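Usel 44 Folding Worktable

Last updated: February
Reading time: 3 minutes

The Usel 44 is a folding table with a plain white top, made by Flanar for kitchens, utility rooms and small workshops where a fixed bench would be in the way. It folds flat along one edge and stores upright behind a door or at the end of a cupboard run. Order code 3519.

The top is one solid panel with no centre join. We moved to a single panel after the old Usel, which folded in the middle and collected crumbs and flour along the hinge. The new top is heavier, and people who carry their table up and down stairs every day may still prefer the older pattern. We keep spare hinges for it but no longer sell the table itself.

The surface is sealed on all sides, including underneath. It wipes clean with a damp cloth and a drop of washing-up liquid. Do not use scouring powder or the green side of a sponge, as both will dull the finish over time. Tea, beetroot and turmeric should be wiped up the same day. If a mark has set, a paste of bicarbonate of soda left on for an hour will usually shift it. Hot pans need a trivet.
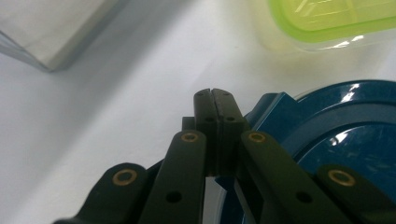 Bernice Acheampong wrote to say that she had expected a white top to show everything, and that it does, but she has come to prefer it because she can see when it needs wiping. Her one complaint was the feet, which slid a little on her tiled floor when she was kneading. The feet have since been changed to a softer rubber. Owners of earlier tables can ask for a set of the new ones and push them on over the old.

Legs and frame

The legs are steel tube with a powder-coated finish in grey. Each pair swings out and locks with a sliding collar. Push the collar down until it clicks, then check it by pulling the leg gently inwards. Open both pairs before turning the table the right way up.

One foot in each pair screws in and out to take up an uneven floor. Turn it by hand. If the table rocks on a floor you know to be level, one of the collars is probably not fully home.

The frame is made by Gedik and fitted to the top at our own works. Dela Dramani checks each table for wobble before it is wrapped, and her initials are on the label under the top. Please keep the label, or make a note of the batch number, as we will ask for it if you need a part.

Height

There are two leg lengths. The standard length suits sitting down to eat or sew. The tall length is better for standing jobs such as rolling pastry, packing lunches or potting up seedlings. Legs can be swapped later with the hex key supplied, and the screws are the same for both.

Using it for food

The sealed top can be used for preparing food, but it should not be cut on. Use a board. Tubs and boxes straight from the fridge can be put down on it, though a wet base left overnight may leave a faint ring, which wipes off.

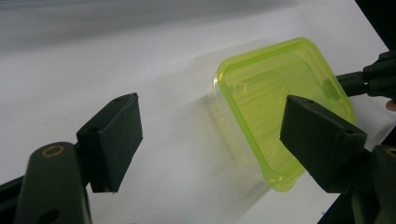

Lime-green food container, translucent plastic. Not supplied with the table.

Delivery and spares

Tables are sent out by Sowa in a single flat carton. Two people should lift it. Open the carton on the printed side and leave the corner pieces on until the table is in the room where it will be used. Delivery is to the ground floor unless arranged beforehand.

The guarantee runs for 3 years and covers the top, the frame and the collars. It does not cover cuts, burns or tables left outdoors. Feet, collars, screws and hex keys are kept in stock. For anything else, write to Elikem Ofori in the spares office with the batch number and a short note of what is wrong.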